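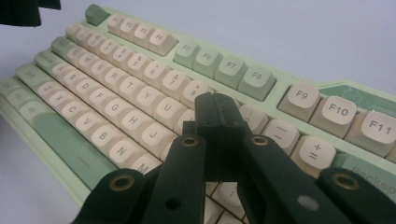
Wotent opens hand-held gripper program for teaching robots desk tasks

DRUSTSTEAD - Wotent has opened a new program that lets people teach a robot arm everyday desk work by doing the job themselves with a hand-held gripper. The first set of tasks centres on computer keyboards: pressing a named key, holding one key while pressing another, and typing short words.

The company will run the program out of its Druststead workshop, with a second site at Irkden to follow in July.

Operators hold a gripper with the same jaws as the one fitted to Wotent's Rajput arm. A camera on the tool records what the jaws are doing while the operator works. Those recordings are then used to train the arm, which attempts the same task on its own.

Wotent has collected 2531 keyboard demonstrations so far, from 14 operators. Each operator completes a half-day of training before any of their work is added to the set.

"People already know how to press a key," said Nesma Ouazzani, who leads the demonstration program. "What they have to learn is how to do it with two flat jaws and no fingertips. You close the jaws, come down over the key and stop once it has gone in. Most new operators push too hard for the first hour."

Keyboards were chosen because the targets are small and close together, and because the legends give a clear way of checking whether the right key was hit. Operators work with different layouts and key colours, and the keyboard is moved and turned between attempts so the arm does not learn a single fixed position. Low viewing angles are included as well. From those angles the jaws can hide part of the number row, and the arm has to work out where a key is from the ones beside it.

Wotent also records demonstrations by remote control, with an operator steering the Rajput arm from a separate desk. Kuldeep Bansal, engineering manager at Wotent, said the two methods will be used side by side.

"Remote control gives us the arm's own movements, so there's less to convert afterward," Bansal said. "It's slower, though. A hand-held session gets through about 100 presses in the time a remote session needs for a fraction of that. We use remote control mainly for the harder jobs - holding Shift while reaching for a number, for instance."

The next tasks on the list are plugging in a cable, opening a drawer and sorting pens into a tray. Wotent expects to have 16 hand-held grippers in use once the Irkden site is running.

The company is looking for part-time operators at both locations. No background in robotics is needed. Shifts run from 9 a.m. to 1 p.m., with regular breaks, and left-handed applicants are encouraged to apply, as most of the present recordings were made right-handed.

About Wotent

Wotent builds robot arms and training tools for light bench and office work. Its head office and workshop are in Druststead.

Media contact: Nesma Ouazzani, Demonstration Program, Wotent, Druststead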